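# Stellness Sheet Notes

Templates and cutting notes for people who make boxes, trays and drawer dividers from cardboard at home. The collection was started by Fraser Laing and it now has 276 templates. Most are for small things, because small things are what people ask for.

## What is in the folders

- `boxes/` - boxes with a lid, all in one piece unless the name ends in `_2p`
- `trays/` - open trays, including the Otilgate series with the sloped front
- `dividers/` - strips with slots for drawers
- `notes/` - text files about folding, glue and paper tape

Every template is a PDF at real size plus a plain text file with the same name. Please print at 100 percent. Many printers choose "fit to page" by themselves and then the slots become too narrow. Each PDF has a line of 4 inches in the corner, so measure it with a ruler before you cut.

## File names

A name looks like this:

`bellamy_tray_400_s.pdf`

First comes the series, then the type, then the longest outside measure in millimeters, then the board. The letter `s` means single wall and `d` means double wall. Older files from the Grarnik series have no board letter. They were all drawn for single wall, and I did not want to rename them, as people have links to them.

## Preparing the board

Board that was rolled or stored standing up will have a curve. Lay it flat under books for one night with the hollow side down. If the curve is still there in the morning, use that sheet for dividers, where it matters less.
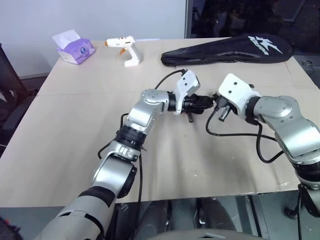

Grain direction is the question I receive most often. The flutes inside the board should run parallel to the short side of a tray, and across the long side of a divider. Mark this direction with a pencil arrow before you cut anything, and do it on the inside face. A large beige sheet that covers the table, like the one in the picture, is easy to mark, and a soft pencil is enough. On white coated board the pencil slides, so use a fine marker there.

For scoring I use an empty ballpoint pen and a steel ruler. Press lightly two times instead of hard one time. For double wall, score both faces, and leave a gap as wide as the board is thick.

## Known problems

- `otilgate_tray_276_d` has a front tab that is too long. Cut it shorter by 4 mm.
- The Bellamy lids are tight in humid weather - this is the board, and the drawing is correct.
- 40 of the Grarnik files have measures only in inches. I am converting them slowly.

## Use and changes

You can print, change and share the templates, also for things you sell. Please keep the series name in the file name. If you send a correction, write which board you used and its thickness, and make one test piece first. Corrections that came before November are already in the files.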